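4. Fitting the Beltum cover

Read section 3 before you start. The cover must have been out of its bag for 40 minutes so that the elastic can relax.

1. Lay the mattress flat on a clean, hard floor.
2. Find the corner with the sewn tab and pull it over first.
3. Fit the opposite corner, then the remaining two.
4. Smooth the fabric from the middle outwards. 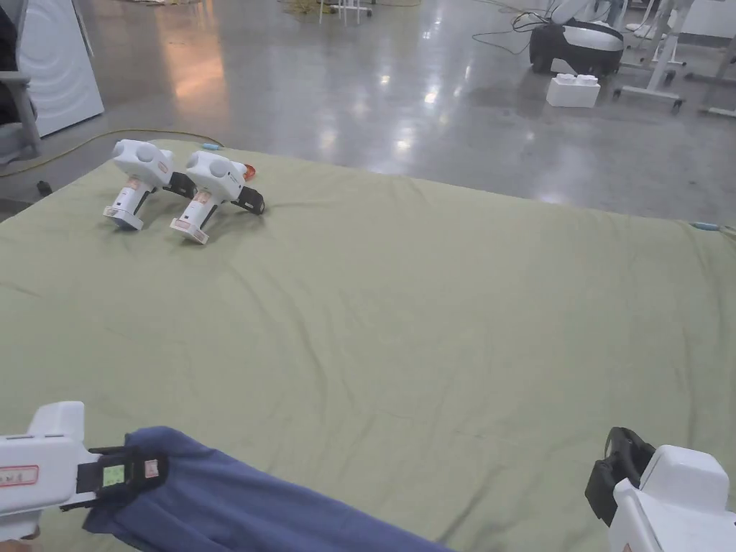 Fig. 4: Sheet fitted, mattress flat on the floor

Note: Small creases will drop out overnight — do not iron the cover in place.

Caution: Do not drag the mattress by the cover. The seams are not made to carry weight.

5. Washing

Wash at 40 degrees with similar colours. Leave out fabric softener, as it weakens the elastic. Dry on a line or lay the cover over a wide table, away from direct sun. 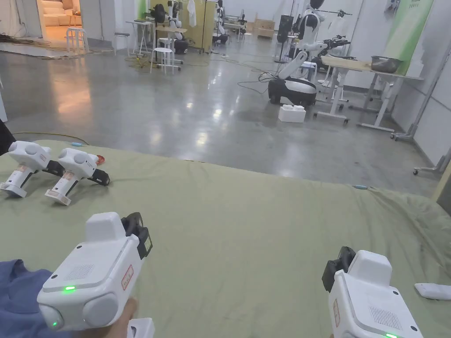 Hannelore Lüthi writes that hers came up short after a wash at 60 degrees, and that pulling the hem by hand while it was damp got most of the length back. Covers washed above 40 degrees are outside the guarantee.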